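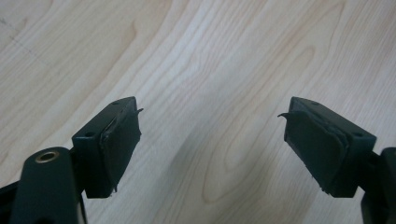 Filed under: Teaching Tools / Hand-held

Urnel hand gripper, from Trurine. Squeeze, do the task yourself, arm copies it later. No pendant, no code. 195 each, pads sold in sets of 2.
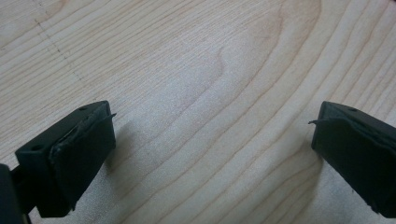 Pads are the wear part — order spares with teh gripper. Swap when the edge curls up and little slivers stick out at the tip, like on these. Two small holes on top of the left finger, keep them clear. Questions to Ye-seo Cheon.

6 comments · 47 shares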